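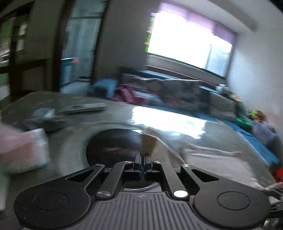 Round table with a gray glass top, by the window

Rustby Furniture Rental: Frequently Asked Questions

Last updated Oct 18, 2025

Ordering

What is the shortest rental period?
The shortest rental is three months. After that you can go month to month. Six-month and twelve-month plans have a lower monthly rate, and the rate is shown on each item page before you check out.

Is there a minimum order?
Yes. Your monthly total has to be at least $40 before tax. Most one-room orders clear this easily. If you only want one small piece, such as a lamp or a side table, you can prepay the full three months and the minimum does not apply.

Do you run a credit check?
We run a soft check, which does not affect your score. If we can't approve you on that basis, we will ask for either a cosigner or a refundable deposit equal to two months of rent.

Can I rent for an office?
Yes. Business orders are handled separately by Bernd Sperling. Use the business form on the Contact page and include the square footage and the move-in date. Please don't place a business order through the home checkout. The insurance terms are different and we will have to cancel it and start over.

What are the packages?
The Clakell package furnishes a studio: bed, mattress, small sofa, round table and two chairs. It is $649 for the full three months, delivery included. The Papadopoulos package is for a one-bedroom and adds a dresser, a desk and a full-size sofa. It is $1,619 for the same period. You can swap any item in a package for another of the same price group.

Can I see the furniture first?
The showroom is open Tuesday through Saturday. Not everything is on the floor. If you want to look at a particular piece, call the day before and we will tell you if it is there or at the warehouse.

Is the furniture new?
Some of it is. Mattresses are always new. Everything else may have been rented before, and is cleaned and inspected between customers. Small surface marks are considered normal. If you want new items only, check the "New stock" box in the filters.

Delivery and setup

How soon can you deliver?
Usually within a week. September is our busiest month because of student moves, and you should allow two weeks then.

What do I need to do before the crew arrives?
Clear the rooms and the path from the door. If your building requires an elevator reservation or a certificate of insurance, tell us at least three business days ahead. We don't move furniture you already own.

Do you deliver to walk-ups?
Up to the third floor at no extra charge. Above that there is a fee of $30 per floor. Sectional sofas can't go above the fourth floor without an elevator.

Do you put everything together?
Yes, and we take the packaging away. Beds, desks and tables are assembled in the room you choose. Wall mounting is not included for any item, including mirrors and shelves.

What happens if I miss the delivery window?
The crew will wait 30 minutes and try the phone number on the order. After that the delivery is rescheduled and a second trip fee is charged.

Care and damage

How should I clean glass tabletops?
Use a soft cloth with warm water and a drop of dish soap, then dry it with a second cloth. Regular glass cleaner is fine on clear and gray glass. Don't use it on painted edges. Scouring pads and powder cleaners leave fine scratches that can't be polished out, and those are billed as damage.

Can I put hot dishes on glass?
Use a trivet. The same goes for pans straight from the freezer.

Can I move a glass table myself?
Within the room, yes, with two people lifting from the base. Never lift by the glass. If you need it moved to another address, see "Moving" below.

What does the Dorkasex plan cover?
Dorkasex is our optional damage plan. It covers accidental stains, chips, scratches and one broken glass top per rental. It does not cover pet damage, smoke, water left standing on wood, or loss. You can add it at checkout or within 14 days of delivery, but not later.

I have a pet. Is that a problem?
No. Pets are allowed in all rentals. Pick a tighter weave or leather if your cat scratches. Pet damage is charged at repair cost.

Moving, returns and buying

I'm moving. Can I take the furniture with me?
Yes, if the new address is in our delivery area. We do the move for a flat fee, quoted by zip code. If you are leaving the area, the rental ends on the pickup date and any early return fee is listed in your agreement.

Can I swap an item partway through?
One swap is free every twelve months. You pay the difference in rate if the new piece costs more.

Can I buy what I'm renting?
Most items can be bought at any time. Half of the rent you have paid on the item counts toward the price. Log in and choose "Buy this item" to see the current figure.

How do I end my rental?
Give us at least 15 days' notice through your account. Empty all drawers and strip the bed before pickup.

Who do I contact about a bill?
Write to Danica Vlachou in billing through the Contact page. Include your order number. Replies take two business days.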